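Projet tutoré de deuxième année, parcours Logistique et développement durable
La collecte des petits objets usagés dans les résidences étudiantes : rapport final

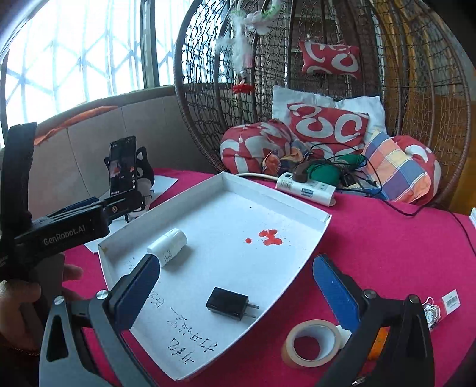

Pourquoi les résidents conservent-ils leurs petits appareils hors d'usage au lieu de les déposer dans un point de collecte ?

Le motif le plus souvent cité dans notre enquête est la méconnaissance des lieux de dépôt. La distance n'arrive qu'ensuite, et le doute sur le devenir des objets concerne surtout les téléphones et les supports de données.

1. Contexte
La résidence Botus accueille des étudiants dont la durée de séjour dépasse rarement deux ans. Les départs se concentrent en mai et en juin, période pendant laquelle les chargeurs, câbles, piles et écouteurs sont fréquemment jetés avec les ordures ménagères. Le projet Flikura, mené dans le cadre du module de gestion des flux, visait à mesurer ce gisement et à proposer un dispositif de tri adapté.

2. Méthode
Un questionnaire a été diffusé auprès des résidents et complété par 20 entretiens. Deux bacs fournis par l'association Stendix ont été installés, l'un dans le hall, l'autre près de la laverie du bâtiment Peng. Les apports ont été triés par catégorie, puis pesés.

3. Résultats
La collecte a permis de réunir 2295 objets, pour un objectif initial de presque 4000. Les câbles et les chargeurs en constituent la plus grande part. Le bac de la laverie a été davantage utilisé que celui du hall, pourtant mieux signalé.

4. Limites et recommandations
Les médicaments et leurs emballages n'entraient pas dans le périmètre de l'étude ; ils relèvent d'un circuit distinct, en pharmacie. Le groupe recommande de maintenir le bac de la laverie toute l'année et de joindre une fiche de tri au dossier d'état des lieux de sortie. Le coût du transport vers le centre de traitement reste à chiffrer.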